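3. Regional newspapers and their reading areas 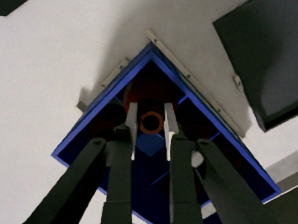 Figure 1. Simulated gripper above an open box with blue rims.

The local press in the Ellcombe area has never matched the boundaries of local government. Three titles were on sale there in the period we studied: the Ellcombe daily, the Paltow weekly and the Wimuston weekly. Each one names a single town in its masthead, but all three sold copies well outside it. This section sets out where the papers were read and how much of their content dealt with each place.

3.1 Sources

We worked from bound volumes and from the newsagents' order books kept by the Tsakiris family, who supplied shops on both sides of the river. The order books give the number of copies sent to each shop, and the number returned unsold. They do not show postal subscriptions, so readers on outlying farms are likely to be undercounted. Two of the volumes for the Paltow weekly are missing and we have left those months out of the comparison.

From the bound volumes we took every news item that gave a place name in its headline or first sentence. This produced 1,094 items. Sports results, church notices and paid advertisements were not included. Where an item named more than one place, it was assigned to the one mentioned first.

3.2 Reading areas

The Ellcombe daily had the widest spread. It reached every shop in the order books, although in the hill villages the usual order was only a few copies, and returns were high in winter. The Paltow weekly sold mostly along the railway line. Its sales fell away sharply to the west, where the Wimuston weekly was the older title and had its own correspondents.

Overlap between the two weeklies was small. Only 7 shops took both on a regular basis, and all of them were on the road between the two towns. In her survey of the county press, Maeve Costello treated this road as a firm dividing line. The order books suggest a wider border area - one in which households could pick either paper and sometimes changed from one to the other.

3.3 Coverage of the villages

Items about villages made up roughly 300 of the total. Most were short and came from unpaid correspondents, which explains why some villages appear every week for a year and then drop out of the paper altogether. The daily printed fewer of these reports than either weekly. It gave more space to the courts, the cattle market and the county council, and in November its front page was often taken up by flood reports from the lower valley.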